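Drestel giving kiosk, model 837

The Drestel is a tabletop donation station for nonprofits, early learning centers, food pantries and houses of worship. It takes card and phone payments, prints or emails a receipt, and sorts each gift into the fund the donor picks. It is sold and serviced by Evangelista.

## What it does

Donors choose an amount or type their own. They can give once or set up a monthly gift. You can list up to 190 funds or campaigns, though most groups keep the opening screen to a handful and put the rest behind a search box.

Gifts made while the internet is down are stored and sent when the connection returns. The kiosk holds up to 2311 stored gifts. Staff with a manager login can see the stored list at any time but can't edit it.

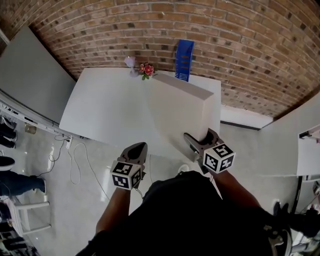 Space is the first thing to plan for. The kiosk needs a flat surface, an outlet within reach of the cord, and enough clearance in front for a wheelchair. Many groups put a sign or display panel next to it with the campaign name and goal. If you use a thick white board like the one on the table here, lay it flat to letter it and stand it up after the kiosk is in place. Keep the sign away from the card reader side so donors can get a hand in.

## Specifications

- Screen: touch, adjustable text size
- Payments: chip, tap, phone wallet
- Receipts: paper roll or email
- Connection: wired or wireless
- Languages: English and Spanish, others on request
- Reports: daily and monthly, by fund
- Warranty: 2 years, parts and labor

Donor records export to Cetell and to plain spreadsheets. Fields for employer match and "in memory of" are included. Tax receipts carry your organization's name and tax number, which you enter at setup.
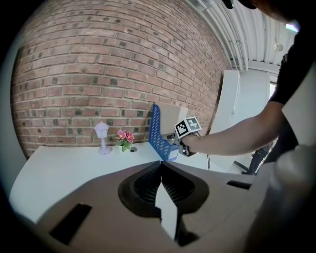 ## Optional items

**Skaduvska floor stand.** Raises the kiosk to standing height. Bolts from underneath. Not for outdoor use.

**Carry case.** Padded, with a pocket for the cord and a spare paper roll.

**Locking cable.** Fits the slot on the back of the base. Two keys.

## Ordering and loans

Groups running a single event can borrow a kiosk for up to a week. Loan requests go to Jeferson Godoy. For the April giving season, please ask early, as loan units go out in the order requests come in.

Piyumi Herath handles purchase orders, setup calls and returns. Kiosks can be returned within the first month if the base and screen are undamaged. Paper rolls are not returnable once opened.

Page updated Sunday, November 8, 2020.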